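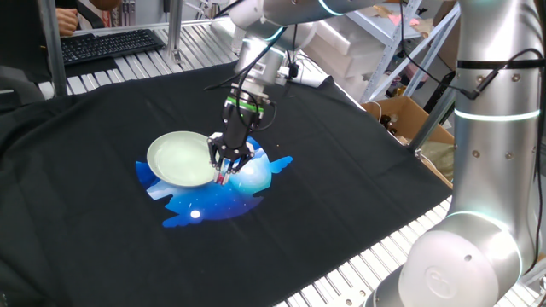 4.2 Grasping thin tableware with the Onton kit

The Onton kit is sold as a ready-made package for handling household objects, and its brochure says that plates need "no tuning." We treated that as a claim to be tested. A plate lying flat gives a parallel gripper very little to hold, and a printed cloth beneath it adds edges that a vision system can mistake for a rim (Figure 3).

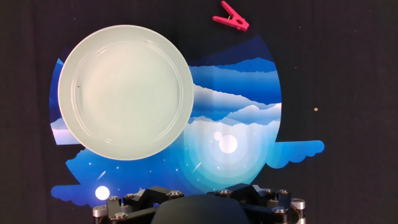
Figure 3. Wrist view of the plate on the printed graphic, with black cloth around it.

The vendor reports 1000 successful grasps but does not say how many were attempted, or on what surface. Radonjić asked for the logs twice and received a summary table. Our own series was smaller, at 388 attempts, and we kept every failure in the count, including those the kit's software labels "operator stop." Leaving them out would flatter the product – a stop was nearly always called to save the plate.

We also doubt the value of the Irnon add-on, a paid module for patterned backgrounds. Lazarević ran 16 attempts with it switched off and 16 with it on, and the difference was 2 grasps. That is too little to support a purchase, and we would not read it as an improvement. Shehu's earlier review was kinder, but it used a plain gray mat throughout.

Print this article
E-mail this article

Related articles
Gripper pads compared: the Plinovik series
What vendors count as a grasp
Shehu: A first look at the Onton kit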